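Equipment Review: Kanix 334 Desktop Label Printer
Nieminen Craft Library, Collections Office
Prepared by Hanne Väisänen and Dionysis Petridis

Purpose of this review

The Nieminen Craft Library lends small objects to schools, evening classes, and individual members. The lending collection holds 2,362 items, among them buttons, buckles, clasps, beads, miniature ceramics, and printing type. Every item, or the container in which it is lent, must carry a number that can be read at the desk and matched to the catalog. Until last year these numbers were written by hand on cotton tags or paper stickers. The Collections Office was asked to find a printer that could replace the handwritten system at a modest cost, and the Kanix 334 was bought for that purpose in November.

This review covers one full lending season. It is published for the benefit of other small libraries and study collections. The library paid the full retail price for the printer and has no arrangement with the maker.

What is in the package

The printer comes with a power supply, a USB cable, one starter roll of white paper labels, and a printed guide. The guide is short and clear on loading the roll but says very little about label design, which is left to the software. Members of staff who had not used a label printer before needed the help pages on the maker's website as well. Those pages are complete, although the search function is poor.

Setup took less than an hour on the office computer. The older computer at the lending desk required a separate driver, and the first version we installed would print only in portrait. A later version corrected this.

Containers and label sizes

The collection is kept in many kinds of container, and no single label size suits them all. Flat boxes with inner divisions take a small label on the outside and a printed list inside the lid. Card trays and cloth bags need a larger label, and glass tubes need a narrow one that can be wrapped.
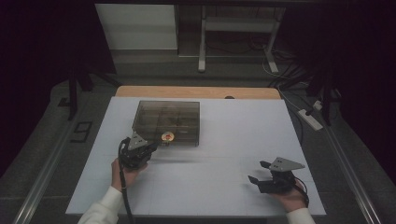
Divided storage box, smoky-gray plastic, with lid.

The Kanix 334 accepts three widths of roll, and changing from one to another takes less than a minute. The two plastic guides inside the cover must be moved by hand and pressed until they click. If one guide is left slightly open, the print drifts to the left and the last digit of the catalog number may be lost. Elli Kuusisto, who prepared most of the labels, recommends printing one test label after each change of roll. We have made this a standing rule.

The narrow roll is the weakest of the three. At that width the smallest type is legible under the desk lamp but tiring to read for any length of time, and members with limited sight found it difficult. We now use the narrow roll for the number alone and place the description on a separate card.

Print quality and wear

Print is sharp and dark on the standard paper roll. Barcodes were read by our desk scanner without difficulty when printed at the medium size or larger. We do not recommend the small barcode setting, which failed often enough to slow the return of loans.

The printer uses heat, and there is no ink to replace. The disadvantage is well known: heat-printed paper fades in strong light. Labels on the shelves beside the south window had turned visibly gray by spring, while those in the drawers remained as dark as when they were made. The coated roll sold by Himis resists fading much better and fits the printer without adjustment, but it costs more. We have adopted it for anything kept on open shelves and continue to use plain paper elsewhere.

Adhesion is good on plastic, glass, and varnished card. It is poor on cloth, as might be expected, and for cloth bags we have returned to stitched cotton tags with the printed label fixed to a card insert. The labels should never be placed directly on an object in the collection. A label applied by mistake to a painted tin left a residue that took our conservator, Niilo Seppälä, most of an afternoon to remove.
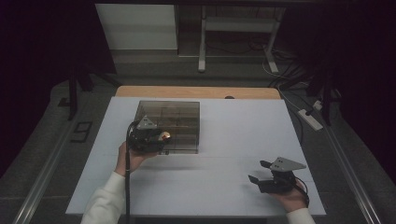
The maker gives no figure for the life of the print head. We had printed 4,000 labels by the end of the season, including tests and spoiled copies, and saw no loss of quality. The head was wiped with a dry cloth at each change of roll. Paper dust collects under the cover and should be brushed out from time to time — the guide mentions this only on its last page.

Software

The software is the least satisfactory part of the product. It will import a spreadsheet, and this function worked well for batches of a few hundred entries. An attempt to load 3,000 rows in one file, including withdrawn items, caused the program to close without a message. Dividing the file by object type solved the problem.

Accented letters print correctly, which matters a great deal to us. Date formats do not always survive the import, and we advise storing dates as text. Templates can be saved but cannot be shared between computers except by copying a folder. Rungnapa Duangkaew wrote a one-page instruction sheet for this task, and copies are available from the office on request.

Comparison with the Ramen desktop model

A Ramen printer was lent to us by a neighboring school for two weeks. It is quieter and its software is easier to learn, but it accepts only one width of roll. For an office that prints address labels it would be the better choice. For a mixed collection the Kanix is more useful, and the difference in price was small.

Rating and recommendation

Ease of setup: good
Print quality: very good
Durability of labels: fair on plain paper, good on the coated roll
Software: fair
Value: good

The Collections Office recommends the Kanix 334 to small lending collections that use several types of container and have a member of staff able to prepare spreadsheets. Buyers should allow for the cost of coated rolls from the beginning and should confirm that a current driver exists for any older computer. The library will keep the printer in service and intends to order a second unit for the lending desk.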